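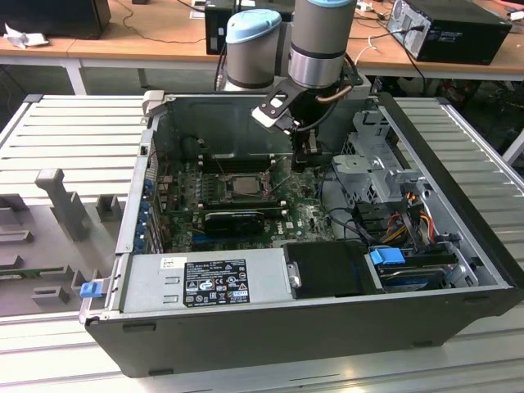
Fandale Members' Forum > Workplace Automation > Can machines do bench work yet?

Clinley_Ops
September 7, 2018
Our department has been asked to state whether desktop teardown should be included in next year's automation plan. The unit handled 874 retired towers in August. Members with direct experience are invited to comment.

R_Antoniadis
My position is that it should not be included. Lifting a graphics card out of a known slot is a reasonable task for an arm. Power cables are another matter. They never lie the same way twice, and a person sorts them by feel.

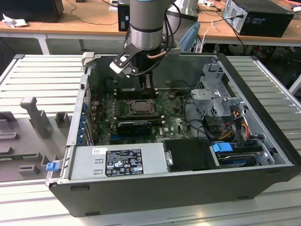 Lefteris Makris

I respectfully disagree with the previous member. Where the case lies flat with the side panel off, most of the work can be reached from above: the card, the supply, the drive with its blue handle. Latches of that kind were designed for removal without tools. I would plan for those parts now and leave the cable bundles to staff.

R_Antoniadis
Mr. Makris assumes one make of computer. Our last intake contained 13 case designs. Each would require its own program and its own fixture.

Lefteris Makris
That is correct, and I would limit the plan to the most common design. The same caution applies to household machines. A robot that folds one kind of towel is not yet ready for a family's laundry.

Favetov_Desk
Has either member compared times? Our technicians need about 185 seconds per tower, cables included. We would not support a purchase without a figure to set beside that one.

Clinley_Ops
Thank you. Both views will be entered in the plan as submitted. Timing records may be sent to this office by private message.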